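The first thing you hear at the Hurnum Print Fair is the squeak of the old etching press by the door, and I could have stood next to it all morning. Someone feeds in a damp sheet, the big wheel goes round, the felt blankets roll back, and up comes a harbor, or a heron, or a page of tiny teapots. People clap! Every time!

This year the fair filled both floors of the former grain store on Clallon Street, with 70 printmakers and 356 works on the walls. Linocuts went downstairs and everything on metal or stone went up, so if you love a good aquatint (I do, hopelessly) you had a climb ahead of you.

## Ink upstairs

The room to linger in was the one given over to Clurkemum, the shared studio that has been making prints above a shoe repair shop for 30 years. Their new series, *Low Water*, is nine etchings of the same mudflat, made in August from the same spot on the sea wall. On paper that sounds dull. On the wall it's a thrill. The plate was scraped back and bitten again between each print, so the ghosts of earlier tides stay in the metal, and by the last sheet the mud is a deep, velvety black with one thin line of light running through it.

Two of the nine are printed on Choo, a soft mulberry paper that drinks up ink, and the edges go fuzzy in a way I kept going back to look at. I'd have taken either one home, frame or no frame.

Then there were the tables. Printmakers love a table, and half the fun is leaning over one and asking how on earth something was done (bring a notebook, they will tell you). 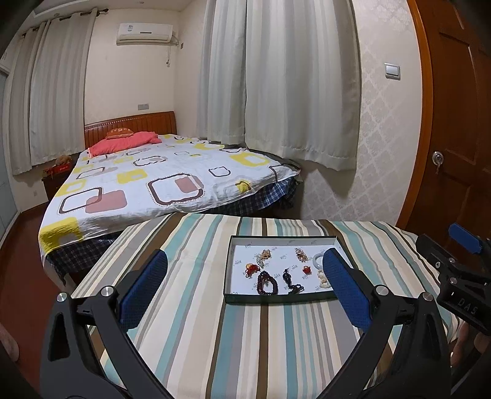
## Before you go

The show stays up through the winter and entry is free. Unframed prints are in the browsers by the stairs, and the small ones go fast. Press demonstrations run on the ground floor every afternoon, and you can pull a print of your own if you don't mind inky cuffs. I came home with a heron and a black thumb.

*2023-11-20*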